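Call for Participants: Household Clothing Diary Study

Prunitlow is looking for adults to take part in a paid diary study on how people store, wear, wash and get rid of their everyday clothes. We want to hear from people who live alone, people who share, and parents who handle the laundry for a whole family. You do not need any interest in fashion. Most of the people who took part in our first study told us they had none.

What the study is about

Most research on clothing looks at what people buy. Much less is known about what happens once the clothes are at home: how often a sweatshirt is worn between washes, how long a shirt with a small stain stays in use, who in the house decides that something is finished. The Brinach project was set up to collect this kind of information over a full season, in ordinary homes, from the people who do the work.

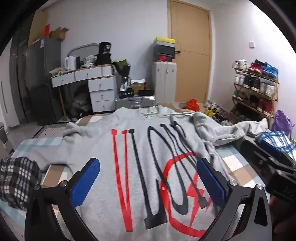
The diary runs for eight weeks. You will fill in a short entry three times a week on days you choose, and each entry takes five to ten minutes. There is a longer form at the start and another at the end. Both can be done on a phone, on a computer or on paper – tell us which you prefer when you apply.

Who can take part

You must be 18 or older and live in the United States. You should do at least half of the laundry in your home, whether you use your own machine, a shared machine in the building or a laundromat. We are short of people who use laundromats and would be glad to have more of them. If you are planning to move during the eight weeks, please wait for the second round, which opens in October.

You cannot take part if you work in clothing retail, market research or the dry cleaning trade. Only one person per household can join.

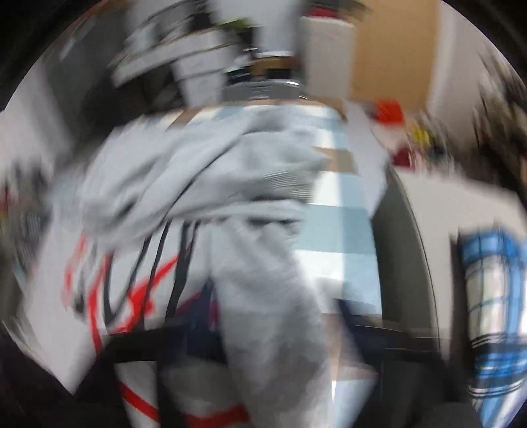
Posted by Azlan Harahap, Study Coordinator
27 Apr 2020

Payment

Participants who complete the study receive $200. Half is paid after week four and the rest after the final form is in. If you stop before week four, you will be paid for the entries you have sent. Payment is by check or prepaid card.

We have space for 800 households. The first study had fewer, all from one state, and the results were hard to apply anywhere else. This time places are divided by region, so you may be put on a waiting list if your area is full.

What we ask about

Entries cover what was worn, what went into the wash, what was repaired, and anything that came into or left the home, including hand-me-downs. We do not ask for brand names or prices. The closing form has a few questions on older items. One person last time was still using a wool blanket dated 1934, and we would like to record more things of that sort.

All of the work is done remotely. No one from Prunitlow will visit your home. Your name and address are kept apart from your answers and deleted once payment has cleared.

How to apply

Fill in the sign-up form on the Brinach page or call the study office and ask for extension 2235. Leave your name, your zip code and a good time to call back. We return calls on weekdays, usually within two days. You will have a 10-minute phone talk with one of us before you are given a place – this is to go over the dates and answer questions, and it does not commit you to anything.

Paper diaries are mailed with a prepaid return envelope. Please allow a week for delivery.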